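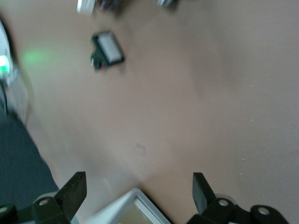

The first time I went back to Zornotell with the wrong shirt on, I got booed before I'd even picked up a bat.

I grew up nine blocks from that ballpark. It holds 3000 if people squeeze, and that night they squeezed. My aunt brought a sign that said HI SWEETIE on one side and GO ZORNOTELL on the other, and she flipped it depending on who was hitting.

I'd been traded to Pratavent in January, for a left-handed reliever and some cash. Pratavent is fine. The showers are better. But I kept walking toward the home dugout out of habit, and their bat boy had to steer me across the field by the elbow like I was somebody's grandpa.

First at-bat, strikeout. They loved it. Second at-bat, I popped up to the catcher, who used to be my roommate and still owed me 200 bucks. "Put it toward the rent," he said, squeezing the ball.

Then the eighth inning came, two on, and I got a fastball I'd seen a thousand times in practice. It went over the Zasta Tires sign in left – the one I used to ride my bike past to get to school. I ran the bases looking at my shoes. The place got so quiet I could hear the popcorn machine.

Then one person started clapping, way up behind third. I knew it was my aunt, because she's got those big rings and they click. A few more joined in, not many, and some guy yelled that I was still a bum.

I touched home and looked up. She had the sign turned to HI SWEETIE, and she was holding it upside down.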